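Stop Buying Lunch Boxes With Compartments

Every September the stores fill up with them. Four compartments, five, a tiny pot for dip. I'm against it. Food doesn't come in those shapes, and you end up buying food to fit the box - grapes, mostly.

A plain box with one space and a lid does the job. Sandwich, apple, done. Washing up takes seconds. My sister spent 80 dollars on a divided set and teh lids warped by spring.
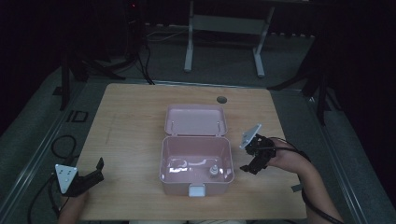 And hinged lids, please. A loose lid is a lost lid. I've got a drawer with 3 boxes and no lids at all, kept for what? Screws, I guess. One box, one latch, buy it once and use it untill it cracks.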